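How to fix a wobbly table (and keep it fixed)

By Illia Demchenko

First thing. Stop folding napkins. A napkin lasts one dinner, then it squashes flat and you're back where you started with soup in the saucer.

Most wobbles are one of two problems. Floor or table. Find out which before you buy anything.

Finding out which

Clear the table. Everything off, drawer contents too if it has drawers. Push down on one corner, then the opposite one. If it rocks between those two, remember which pair.

Now turn the whole table a quarter turn and do it again. Same legs rocking? Table problem. Different legs, or it stopped? Floor. In an old kitchen it's usually the floor. Mine slopes toward the back door, you can roll a grape down it.

There's a third kind that people mix up with rocking, where all the legs stay put on the floor but the top sways side to side. That's loose joints. Skip down to that part, pads won't do a thing for you.

What you need

Screwdriver, the right size, not the one that nearly fits
Wrench or hex key, depending on your bolts
Wood glue
Stick-on felt pads, a mixed pack
Sandpaper, 80 and 120
Pencil
A few clamps, or a ratchet strap
Old blanket
A second person if the table is big

Tighten before you do anything else

Blanket on the floor, table upside down on the blanket. Lift it, don't tip it over onto two legs, thats how legs snap. Get the second person for this bit.

Look where each leg meets the frame. Most store-bought tables have a metal corner bracket with a bolt through it and a nut. Finger tight first, all of them, then go around again with the wrench. Don't crank one down fully while the others are loose or you pull the leg crooked and it sets that way.

Screws that spin and never bite: hole is stripped. Take the screw out. Dip a couple of wooden toothpicks in glue, pack the hole, snap them off flush, let it dry overnight. Then put the screw back in by hand. No drill. The drill is how it got stripped.

Nut missing? Take the bolt to the hardware store and match it there. Do not guess the thread from memory. I have a jar full of guesses.

Turn it back over, test again. A lot of tables are done at this point.

Loose joints

For glued tables, the kind with no bolts. Wiggle each leg while you watch the joint. If you see a gap open and close, the glue has let go.

Don't just dribble new glue over old. It won't stick to the old stuff. Ease the joint apart, rubber mallet and a scrap of wood so you don't dent it. Label every piece with pencil before it comes off. Left front, right front, all of it. They look the same. They aren't.

Scrape the old glue off with a dull knife, light sanding, then fresh glue on both sides. Push together, clamp, wipe the squeeze out with a damp rag right away. No clamps? Ratchet strap around all the legs, snug, cardboard under the strap at the corners. Check the table sits square by measuring corner to corner both ways. Same number, good. Different number, nudge it before the glue grabs.

Leave it alone for a full day. Chae-won Ma wrote in last November to say she gave hers 2 hours and then served dinner on it. She was not happy with how dinner went.

One short leg

Table is tight, floor is flat, still rocks. So a leg is short, or one is long, same thing really.

Easy way is to build up the short one. Slide pieces of thin card under it until the rocking stops. Take the stack out, pinch it, and that's your thickness. Find a felt pad to match, or cut one from a thin bit of wood and glue it on, then felt over that. Pads on the other three as well, all from the same pack, otherwise you have just made a new wobble.

Cutting the long leg down is the other way. I'd avoid it. Everybody takes off too much, then trims the next one to match, and you end up with a coffee table. If you must, use sandpaper only, a few strokes, stand it up, test, repeat. 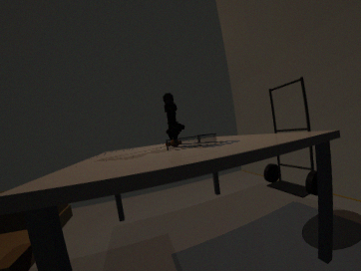 Page 3

Bad floors

If the floor is the problem you want adjustable feet. Screw-in glides. They go into the bottom of the leg and wind up or down. Wood legs need a threaded insert first, so drill a pilot hole dead center, straight down, and go slow. Tape around the drill bit for a depth mark. Metal legs often have the thread there already under the plastic cap, pull the cap and look.

Fit all of them wound right in. Stand the table where it's going to live. Then wind out only the foot that's hanging until it just touches. Quarter turns. Lock nut last.

Tables that get moved a lot, don't bother, you'd be adjusting forever. Self-leveling feet exist, they cost more, they're fine. Wayne Robichaud put a set on his workbench and says he'd do it again, for the good dinner table he's not so sure.

Rugs

Half on, half off a rug is a wobble you made yourself. All legs on or all legs off.

Keeping it that way

Don't drag it. Lift. Dragging is what works the joints loose to begin with.
Check the bolts when the heat comes on for the winter, wood shrinks a bit and nuts go slack.
Don't sit on the corner.
Swap felt pads when they go thin or collect grit, gritty felt scratches a floor worse then no felt.

When to give up

Leg split along the grain right up into the joint, or the frame rail has cracked through. You can glue those but I wouldn't put anything heavy on it after. Take it to somebody who does repairs, or keep the top and get new legs.

Next: drawers that stick.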